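Garra de mão com dedos flexíveis: a garrafa roda quando fecho. Afinação ou dedos gastos?

Publicado por Nermina Atanasov em 15 de outubro de 2026
2 respostas · 14 partilhas

Olá a todos! Herdei a manutenção de uma garra de mão cá do grupo (a que chamamos Pruneo, não me perguntem porquê) e já ando às voltas com isto há demasiado tempo. Tem os dois dedos magenta com nervuras, cada um aparafusado à sua placa clara, e a câmara a olhar para a frente. Com caixas e copos porta-se lindamente. Com garrafas de plástico, daquelas de água com tampa vermelha, a garrafa roda um bocadinho sobre si própria no momento em que aperto, e depois o rótulo fica virado para outro lado em cada repetição.
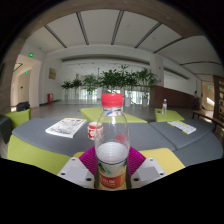 Grupo de Manipulação Travstead · Secção de ajuda

Já limpei os dedos com um pano húmido e sabão neutro, já reapertei os parafusos das placas e já troquei o dedo esquerdo com o direito (piorou, voltei atrás). A garra leva uns 2000 fechos desde que os dedos são estes. O manual da Casemell só diz "verificar o alinhamento periodicamente", o que me ajuda imenso, como imaginam.

O que eu queria saber é por onde começam vocês. Mexem primeiro na abertura em repouso ou vão logo às placas? E faz diferença pegar mais acima, na parte lisa, ou em baixo, no rótulo? Deixo uma com os dedos abertos, um de cada lado, ainda sem tocar na garrafa.
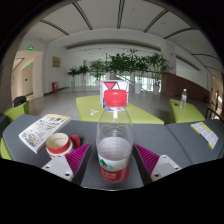 Respostas

Edin Kadrić
4 comentários

Eu começava pelas placas, sem dúvida. Tive exatamente o mesmo na nossa e passei semanas a culpar os dedos! O que acontece é que uma das placas fica ligeiramente avançada em relação à outra, o dedo desse lado toca primeiro e empurra a garrafa antes de o outro chegar. Se os toques não são frente a frente, a garrafa roda, não há volta a dar.

O que faço agora, por esta ordem:

Desaperto os parafusos das duas placas, só o suficiente para elas mexerem com a mão. Não os tiro (perdi um debaixo de um armário e demorei uma tarde a arranjar outro igual).

Fecho a garra devagar sobre um cilindro direito, rígido, nada de garrafas moles. Uso um bocado de tubo.

Com a garra fechada deixo as placas assentarem sozinhas e aperto em cruz, pouco de cada vez. Depois abro, fecho 30 vezes e volto a ver o aperto, porque há sempre um que cede.

Para confirmar, faço um risco de marcador na tampa e outro na mesa, alinhados, e vejo se o da tampa foge. É tosco mas vê-se logo.

Quanto à altura, eu pego em baixo, à volta do rótulo. Mais acima o plástico cede, e se a garrafa vai meio vazia ainda é pior.

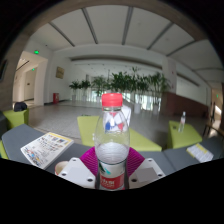
Manutenção > Dedos e superfícies de contacto

Snežana Dervishi
1 comentário

Concordo com o Edin em quase tudo, mas não descartava os dedos tão depressa. Passa a unha pelas nervuras de um e do outro e compara. Se um está mais brilhante ou mais mole, troca os dois ao mesmo tempo, nunca só um. Nós usamos os Ndung'u, referência 1312, e antes de montar dobro cada um à mão umas quantas vezes, que vêm muito rijos da caixa.

Outra coisa: testa numa mesa dura. Em cima de um assento estofado a base da garrafa pode afundar de um lado e ficas a afinar a garra por causa de uma almofada. Depois de estar afinada podes voltar ao sofá à vontade.

E aperta mais devagar! Metade das rotações que vi eram de fechar a mão com pressa.

Zlatko Stojanovska
0 comentários

a nossa fazia o mesmo, pus fita antiderrapante nos dedos e passou. ao fim de um mês a cola estava toda nas nervuras, por isso não sei se recomendo

Contacto · © Travstead · Voltar ao topo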